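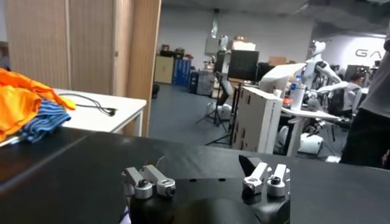
Asunto: Re: [automatizacion-textil] ¿Y si dejamos de doblar a mano?

Tiempo de lectura: 6 minutos
Última actualización: 6 de noviembre de 2022

Hola a todos:

Contesto por partes, que el mensaje era largo y me he ido calentando según lo leía. Cito solo lo que voy a discutir; el resto está en el archivo de la lista.

> Compañeros, creo que ha llegado el momento de plantearse en serio la
> compra. Los vídeos de Stonorau son espectaculares. La pinza coge el
> paño de la mesa, lo extiende, lo dobla y lo apila sin que nadie lo
> toque. Si en una mesa de laboratorio ya lo hace, en una lavandería
> es cuestión de poner más mesas.

De poner más mesas, no. Una mesa de laboratorio es el sitio más amable que existe para un paño. Mirad la de la foto: superficie negra, lisa, y encima un trapo naranja hecho un gurruño con otro de rayas azules y blancas doblado debajo. Naranja sobre negro. Con ese contraste la segmentación la saco yo con un umbral y una tarde libre. Ahora poned toallas blancas sobre la mesa blanca de una lavandería de hotel, bajo fluorescentes, y volvemos a hablar.

Además, el naranja cuelga por el borde. A mí eso me parece lo más interesante, porque es lo que pasa en la realidad: la ropa cae como cae, y medio paño está en un sitio adonde el sistema no mira o adonde no llega. Una persona tira de él sin pensarlo. Con unos dedos metálicos hay que decidir por dónde se agarra, si lo que se agarra es una capa o son tres, y si al tirar del de arriba viene también el de abajo. Me gustaría ver la estadística de ese último caso y no la he encontrado en ningún folleto.

> En la ficha técnica hablan de una tasa de éxito del 90 por ciento.
> Para mí es suficiente para empezar. Nuestra gente también se
> equivoca.

Nuestra gente se equivoca y lo corrige al momento, y ese tiempo ya va dentro del ritmo de trabajo. Vamos con la cuenta. En mi taller salen 3000 piezas por turno en temporada. Con un 90 por ciento de éxito me quedan 300 piezas mal dobladas, caídas al suelo o enganchadas en la pinza, y cada una para la línea hasta que viene alguien. ¿Quién viene? La misma persona a la que, según el plan, habíamos puesto a hacer otra cosa.

Y falta saber éxito en qué. Leí la ficha y la letra pequeña dice que el ensayo empieza con el paño ya separado y extendido sobre la mesa. Extender es el trabajo. Doblar un rectángulo extendido lo hacen las máquinas de rodillos desde antes de que yo entrara en el oficio, y lo hacen a una velocidad que ningún brazo articulado va a alcanzar. A esas máquinas les da de comer una persona que coge el bulto, encuentra las esquinas y las engancha. Cuando un robot haga eso durante un turno, con lo que sale de verdad del carro, seré el primero en pedir presupuesto.

> Además está la opción humanoide. El Omo tiene dos brazos y base
> propia, se puede mover entre puestos. Por la mañana dobla, por la
> tarde recoge mesas, por la noche limpia. Una sola inversión.

Con los humanoides tengo menos paciencia todavía. En la foto hay uno blanco al fondo, con un brazo estirado por encima del escritorio, y muy aparente, eso se lo reconozco. También hay una persona sentada por detrás y otra de pie junto a la mesa negra. No sé qué hacía cada cual ni voy a sacar conclusiones de un instante. Pero en todas las demostraciones a las que he ido había gente al lado, y cuando pregunto cuántas personas hacen falta para que el robot trabaje una hora seguida me cambian de tema o me ofrecen café.

Lo de la mañana, la tarde y la noche es un reparto de tareas hecho en una hoja de cálculo. Cada una de las tres pide su agarre, sus tiempos y sus fallos. Recoger una mesa significa distinguir un vaso con agua de un vaso vacío y una servilleta de papel de una de tela. A un chaval nuevo se lo explico en 2 minutos y al tercer día ya me corrige él a mí. Pregunté en agosto, en la jornada de puertas abiertas de Ustex, cuánto se tardaba en enseñar una prenda nueva al sistema. Me dijeron que dependía. Pregunté de qué dependía, y me dijeron que de la prenda.

> Kjærgaard ya lo tiene funcionando en una planta de Jutlandia y
> están encantados.

Lo de Kjærgaard lo he mirado con cierto cuidado porque me lo habéis citado ya varias veces. En su propia nota hablan de 3573 piezas procesadas. Leído deprisa impresiona. Leído despacio, es el total del piloto entero, con un solo tipo de paño cuadrado y con un operario asignado al puesto. Mi taller pasa esa cifra en poco más de un turno. «Encantados» lo firma el departamento de comunicación, y no he visto a nadie de producción contar cómo fue la semana en que cambiaron de proveedor de tejido, si es que lo cambiaron.

No digo que mientan. Digo que un piloto sirve para aprender y que lo estamos citando como si fuera una instalación en régimen.

> Si no entramos ahora, dentro de unos años será tarde y pagaremos
> el doble.

Esto ya lo oí con las etiquetas de radiofrecuencia. Los que esperamos compramos lectores mejores por menos dinero, y los que entraron primero tienen un armario lleno de antenas que no usa nadie. Puede que esta vez salga al revés, no tengo una bola de cristal. Pero la prisa la pone siempre el que vende.

Dicho todo esto, tampoco quiero quedar como el que va a las ferias a cruzarse de brazos. Hay cosas que sí veo maduras o casi: la inspección con cámara de manchas y rotos en plano, el transporte de carros por un pasillo despejado, el apilado a la salida de la plegadora. Son puestos aburridos, con la pieza siempre en la misma postura, y ahí una máquina no me tiene que convencer de nada. Lo que sigo sin ver es el montón: un bulto de ropa revuelta, unas piezas encima de otras, alguna colgando del canto de la mesa, alguna todavía húmeda.

Propongo que antes de pedir dinero a nadie le pidamos a Stonorau, y a quien más se presente, una prueba con nuestras condiciones:

- Un carro nuestro, tal cual sale, volcado sobre una mesa nuestra. Sin separar y sin extender.
- Turno completo, con el reloj a la vista y sin cortes en la grabación.
- Cada vez que alguien toque una prenda o el robot, se apunta. Reiniciar el programa cuenta como tocar.
- Toallas blancas mezcladas con paños de cocina. Si quieren traer también uno naranja, por mí bien.
- El precio de las pinzas de repuesto por escrito, con plazo de entrega.

Si alguno acepta, pongo yo la nave y la gente para apuntar. Si nadie acepta, también habremos sacado algo y nos habrá salido barato.

Una cosa aparte para quien administra la lista: los adjuntos grandes siguen rebotando en las direcciones antiguas. El folleto del mensaje original me llegó por otro lado, y creo que hay más gente que no lo ha visto. ¿Se puede colgar en la página y mandar el enlace?

Y otra para el que preguntaba por la plegadora de segunda mano: sigue disponible, le faltan las cintas del segundo pliegue y no la envío, hay que venir a por ella con camión de plataforma. Escribidme en privado, por favor, que el hilo ya va bastante cargado.

Saludos desde el taller.

Contacto: administración de la lista automatizacion-textil | © 2022 automatizacion-textil | Volver arriba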